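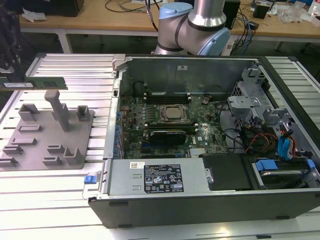 Ein geöffneter Dell-Rechner auf der Werkbank, in der Mitte der Hauptplatine der Prozessor.

Mitham verlängert Reparaturbonus für Elektrogeräte

Mitham, 06.07.2026. Wer in Mitham einen alten Rechner, einen Staubsauger oder das Küchenradio der Großmutter lieber richten lässt, als es zum Wertstoffhof zu tragen, darf sich weiterhin einen Teil der Kosten erstatten lassen. Der Gemeinderat hat den Reparaturbonus, der eigentlich in diesem Sommer auslaufen sollte, bis Ende März verlängert und dafür noch einmal 3.000 Euro in den Haushalt eingestellt. Das klingt bescheiden, und das ist es wohl auch, aber in den beiden Werkstätten im Ort war die Freude darüber groß.

Der Bonus bleibt in seiner bisherigen Form bestehen: Erstattet wird die Hälfte der Rechnung, höchstens jedoch 50 Euro je Gerät und Haushalt. Neu ist, dass künftig auch reine Ersatzteilkosten anerkannt werden, wenn jemand den Einbau selbst übernimmt. Wer also für den in die Jahre gekommenen Computer ein neues Netzteil kauft und es am Küchentisch einsetzt, kann den Kassenzettel im Bürgerbüro einreichen. Ein Gerät muss mindestens zwei Jahre alt sein, die Rechnung mindestens 20 Euro betragen. Handys sind weiterhin eingeschlossen, Leuchten ohne fest verbaute Elektronik dagegen nicht, was im Rat durchaus für Diskussionen gesorgt hat.

»Bei uns stehen die Leute manchmal mit Geräten im Laden, an denen ein halbes Familienleben hängt«, erzählt Welington Brito, der seine Werkstatt in der Gasse hinter der alten Post seit vielen Jahren betreibt. Oft fehle nur eine Kleinigkeit — ein Lüfter, ein Kondensator, ein Kabel, das an der falschen Stelle geknickt wurde. Wenn er dann den Preis nenne, werde trotzdem gezögert, und genau in diesem Moment helfe der Zuschuss. Im vergangenen Jahr hat die Gemeinde 92 Anträge bewilligt, die meisten davon für Kaffeemaschinen und Computer, gefolgt von Waschmaschinen und einer erstaunlichen Zahl von Nähmaschinen.

Ganz ohne Widerspruch ging die Verlängerung freilich nicht über die Bühne. Cameron Donnelly, der für die Freie Liste im Rat sitzt, hätte das Geld lieber in die Sanierung der Schulwerkstatt gesteckt und erinnerte in der Sitzung daran, dass dort seit dem Winter zwei Fenster nicht mehr richtig schließen. Gegen den Bonus habe er im Grunde nichts, sagte er, er wünsche sich nur, dass die Gemeinde bei solchen Beschlüssen auch auf ihre eigenen Gebäude schaue. Am Ende enthielt er sich. Über die Fenster soll nach der Sommerpause gesondert beraten werden.

Auch in der Nachbarschaft wird das Mithamer Modell aufmerksam verfolgt. Die Gemeinde Gurkent hat sich die Antragsformulare bereits zuschicken lassen und überlegt, einen ähnlichen Zuschuss einzuführen, womöglich sogar gemeinsam, sodass Rechnungen aus Werkstätten beider Orte gelten würden. Das wäre vor allem für die Gurkenter ein Gewinn, denn dort hat das letzte Elektrofachgeschäft vor längerer Zeit geschlossen, und wer heute einen kaputten Mixer hat, fährt ohnehin über den Berg. Entschieden ist allerdings noch nichts.

Anträge gibt es im Bürgerbüro im Erdgeschoss des Rathauses und in den teilnehmenden Werkstätten. Mitzubringen sind die Originalrechnung oder der Kassenzettel, ein Ausweis und die Bankverbindung; ein Kaufbeleg für das Gerät selbst ist hilfreich, wird aber nicht verlangt — bei Omas Küchenradio dürfte er sich auch schwerlich noch finden lassen. Die Bearbeitung dauert nach Auskunft des Rathauses derzeit zwei bis drei Wochen, in der Urlaubszeit kann es etwas länger werden. Rechnungen aus diesem Frühjahr, die bisher in der Schublade lagen, werden noch bis Ende August angenommen. Ist der Topf vor Ende März leer, werden die restlichen Anträge in der Reihenfolge ihres Eingangs auf eine Warteliste gesetzt.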